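Bench notes, August: the drawer pull that didn't stop

Writing this up while it's fresh, mostly for me and Leif, and for Zhenhua who missed the whole thing by being at the dentist. Short version for anyone who only wants that: the rig carried on moving after its planner had died, the watchdog should have caught it and didn't, Leif hit the red button, no one hurt, one bent handle. The rig stays off until the list at the bottom is done. Please don't "just quickly" power it up to check something. I know I'm the worst for this.

What we were up to

Leif had the arm on the bench doing drawer pulls with the Jisico gripper. I was at my desk running the same task in Prosen, which is to say reach for the bar handle, close, pull straight back, let go. Two separate jobs, two separate machines, same room, same network switch. I want that last bit in writing as it ends up mattering rather a lot.

Both were on the Pastor branch of the controller, the one Zhenhua merged last month. I'd got through a good run of sim episodes and was feeling pretty smug about it. Leif was having a slower time with the real drawer, which sticks a bit on the left runner, so he'd turned the pull speed right down to 20 mm/s. Very glad he had!

What happened

Just gone quarter past two. Leif starts a pull. Grasp looks fine, drawer starts coming out, all ordinary. Then his terminal goes quiet. He thought the window had frozen and waggled the mouse. It hadn't frozen: the planner process had fallen over with a memory error and there was simply nothing left to print.

The arm didn't care. It still had the last velocity command it was given and it went on doing that, backwards, with a drawer in its fingers. The drawer got to its stop. The arm kept pulling. There was a creak, then the whole cabinet started to slide along the bench, then Leif hit the e-stop. He says he was already reaching for it when he heard the creak, and I believe him, he had his hand on the bench right next to it the way we're all supposed to and mostly don't.

From my chair it sounded like someone dragging a chair. I didn't even look up until he said my name in a particular tone.

What should have happened

The driver has a watchdog. If it hears no heartbeat for 600 ms it drops the velocity to zero and holds position. We tested it when the rig was built, by unplugging the planner machine, and it worked every time. So when Leif and I stood there staring at the arm, my first thought was that somebody had commented it out. (Sorry, Zhenhua. I did go and look at your merge first. It's fine. You didn't touch it.)

At 20 mm/s the arm would have drifted 12 mm in the watchdog window and stopped. The drawer had more slack left than that, so on a good day we'd have had a boring log line and a cup of tea.

Working out why it didn't

Wrong idea number one: the watchdog was disabled. No. The flag's on in the config and the driver prints it at start-up, and the line is there in the log.

Wrong idea number two: the driver had hung as well, so nothing could check the timer. This one took up most of my afternoon. The driver was perfectly happy. It was writing joint readings to disk right through the fault and right up to the e-stop, no gaps, and it logged the e-stop itself properly.

So then I printed the heartbeat timestamps next to the joint readings and there they were, nice and regular, all the way through, including well after the planner had gone. Heartbeats from a dead process. I stared at that for a while. Leif suggested the planner had only half died, and we checked the process table dump, and no, it was properly gone.

Then he leaned over and asked what I'd been running at the time. Oh dear.

Prosen sends a heartbeat too. It has to, as the Pastor controller expects one and we wanted the sim to exercise the same code as the rig. On the old branch each machine kept to its own private channel name. On the new one the channel name comes from an environment variable, and if the variable isn't set you get the default, and the default is the same for both. Leif's machine didn't have it set. Neither did mine. So my desk was cheerfully telling his arm that all was well, every tick, for the whole of my episode 52.

What made it nasty is that the heartbeat carries no sender. It's an empty message. The watchdog only asks "did I hear one?" and never "who from?". Pulling the plug on the planner machine in our original test proved that the watchdog works in a room where only one thing is talking.

I did wonder whether velocity commands could have crossed over as well, and that gave me a proper cold feeling. I've checked. They go over the direct link and not the shared network, so the sim couldn't have driven the arm. It could only stop the arm from stopping. Bad enough.

Reproducing it

Gripper off, arm folded up in the parking pose, brakes on, driver running in dry mode so it logs what it would have sent. Leif started his planner, I started Prosen, he killed the planner. Watchdog silent. I killed Prosen. Watchdog tripped 600 ms later, bang on. Did it again with Prosen never started: tripped as it should. Did it again the first way, silent again. That's good enough for me, and the logs are in the usual folder under "heartbeat-mixup".

Damage

The bar handle on the real drawer is bent outwards by 3 mm in the middle. One screw has pulled partway out of the drawer front. Gripper fingers look all right but I've asked Leif to put them on the gauge before we trust them. The Ziltar wrist sensor needs a full re-zero at the very least, it's reading a steady offset with nothing attached. It might have been doing that before, I haven't got a clean reading from the morning. We should be taking one.

The force limit didn't trip either, by the way. Different story: it's set on the planner side. Planner dead, no force limit. Leif and I both knew that if you'd asked us and neither of us had ever put the two facts next to each other.

The sim side

I reran episode 52 with the planner killed halfway through the pull, and with nothing else on the channel, to see what Prosen makes of it. It stops where it should. Then I fed it a spare heartbeat from a second terminal and, yes, it went on pulling against the drawer stop exactly like the real one, only without sliding the cabinet, as I've got the cabinet fixed to the countertop in the model. I'm going to unfix it. I'd have found the creak a lot more alarming in sim if the furniture had moved.

While I was in there I had a look at the scene with fresh eyes and I think I'd start the arm somewhere else for the fault tests. The view I've been starting from has the long silver handle of the lower drawer straight ahead, which is lovely for the reach, but the fingertip comes up right in front of the purple flowers and the orange container is close in on the other side. Fine for a tidy run. For a run where I'm deliberately letting the arm carry on backwards, I'd like those two further off, or I'll be logging contacts with a plant pot and wondering what they mean.
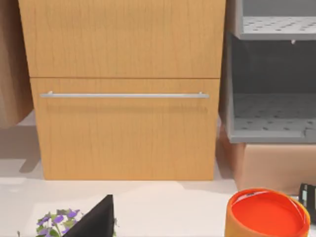 To do before the rig goes back on

1. Heartbeat gets a sender name and a counter. Driver is told at start-up whose heartbeat to listen for and ignores everyone else's. Zhenhua has offered, bless her, from the dentist's waiting room by text. Me to review.

2. No default channel name. If the variable isn't set, the driver refuses to start and says why in plain words. I'd sooner be annoyed at half eight in the morning than have this again.

3. Force limit moves down into the driver. Leif. This is the big one and will take longest, so we may run with a much lower torque setting on the joints in the meantime, to be argued over.

4. Prosen off the rig's network altogether. There's a spare switch in the cupboard. Me, tomorrow.

5. New watchdog test, added to the start-of-day sheet: kill the planner while something else is chattering on the network. The unplug test stays as well.

6. New handle and screws. The old holes will want filling first. Leif has the bent one on his desk and I think he means to keep it.

7. Re-zero the wrist sensor, then a no-load reading every morning, written in this book.

Odds and ends

Still don't know why the planner ran out of memory. I've got the crash dump and it looks like the point cloud buffer never gets emptied between pulls, which would fit with it falling over late in the session, but I haven't proved it. It's a separate bug and I'm keeping it separate. Even if it's fixed tonight the list above stands.

I also want to check the other two machines in the back office for that variable. If they're on the Pastor branch they'll have the same default.

Leif, could you add your own account under this one while you remember it? Mainly where your hand was and how long you reckon it took you, I've only got the log for the e-stop and nothing for when you first noticed. Sticky note on the power switch is mine, leave it on.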